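Caring for Your Sofa and Throws: Frequently Asked Questions

Last updated 11 March 2021

These are the questions our customers at Stutero send in most often. If yours isn't covered, write to the service desk with your order number and a photo of the label under the seat cushion.

Cleaning and washing

How do I wash a cotton throw?

Wash it on its own the first time, at a low temperature, with a small amount of liquid detergent. Powder can collect in textured weaves and leave a stiff feel after drying. Skip fabric softener. It coats the fibers and makes the throw less absorbent, and over time it flattens the texture.

Can I put it in the dryer?

Yes, on low heat. Take it out while it is still slightly damp and lay it over a rack or the back of a chair to finish. Throws from the Skudesex range will shrink a little in the first wash, mostly in length. We allow for this when we cut them, so the size on the label is the size after washing.
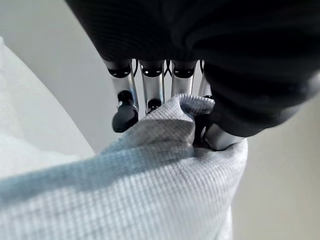 How often should I wash it?

Once a month is enough for a throw that is used most evenings. If a pet sleeps on it, wash it every week or two and shake it outside before it goes in the machine. Pet hair that goes into the wash tends to come out stuck to everything else.

Can I remove the sofa covers?

That depends on the model. On Takton sofas the seat and pillow covers unzip, but the cover on the back and arms is fixed. On Michalík sofas nothing comes off except the pillow covers. Please do not unpick a seam to get at the filling. It ends the warranty, and the covers are hard to close again by hand.

What should I do about a spill?

Blot it right away with a dry white cloth. Work from the outside of the spill toward the middle, and do not rub. If a mark is left, use lukewarm water with a drop of dish soap, then blot again with plain water. Test on the back of the sofa first. Oil and grease need a different approach – sprinkle on baking soda, leave it overnight and vacuum it up in the morning.

Can I use a steam cleaner?

Not on Michalík upholstery. The glue under the fabric softens with heat. On Takton sofas you can use steam on the removable covers only, with the filling taken out.

Using a throw on the sofa

Does a throw really protect the fabric?

Yes, mainly from skin oils, newspaper ink and the dye in new jeans. The places that wear first are the front edge of the seat and the spot where your head rests, so cover those if you only cover part of the sofa.
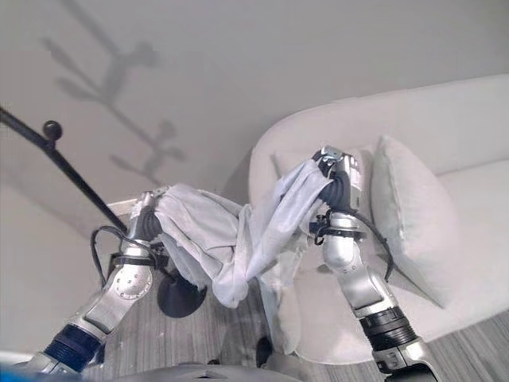
How do I keep it from sliding off?

Fold the top edge over the backrest by at least a hand's width and tuck the rest firmly into the gap behind the seat cushion. A strip of non-slip rug pad under the fold helps on smooth fabrics. Avoid safety pins, which leave pulls in the upholstery.

What size do I need?

For a loveseat, a throw of the standard size will cover the seat or the back but not both. The large size is 200 cm long and will go over the back and down to the front edge of the seat on most of our sofas. If you are between sizes, choose the larger one and tuck in the extra.

Will a dark throw stain a light sofa?

It can, especially when new. Wash dark throws 3 times before using them on a pale sofa, and keep them off the fabric while they are damp.

Pillows and filling

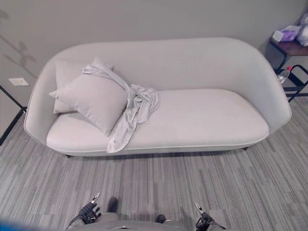 Light gray sofa with matching throw pillows.

Why have my pillows gone flat?

Fiber filling packs down with use. Pull the pillow out at the corners, then pat it from all sides. Doing this once a week keeps the shape much longer than one big effort every few months. If a pillow no longer springs back, we sell inserts separately.

Should I turn the seat cushion?

Turn it if it has the same fabric on both sides. Models with one long cushion should be turned end to end as well, because most people always sit in the same place. Get someone to help with this, as the long cushions are heavier than they look.

Is it normal for the seat to soften?

Yes. The foam loses some of its firmness in roughly the first 90 days and then settles. A dip that stays after the cushion has been left alone overnight is something else, and you should tell us about it. 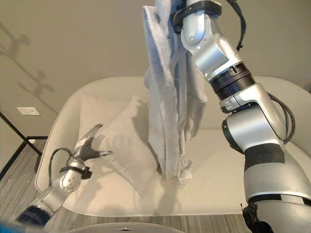

Sunlight and placement

Will the color fade?

All fabric fades in direct sun. Light grays and creams show it less than blues and reds, but they can turn yellow. Draw the curtains in the middle of the day, or move the sofa back from the window if you have the space.

Can it stand next to a radiator?

Leave a gap wide enough to walk through. Dry heat makes seams brittle and can crack wooden frames.

Orders and returns

Can I return a throw I have washed?

No, unless there is a fault. Unwashed throws can be returned within 17 days of delivery with the label still attached.

Can I order a fabric sample?

Yes, for all current fabrics. Colors dropped from the range last November are no longer available as samples, but we still have some matching pillow covers in stock. Ask the service desk before you order.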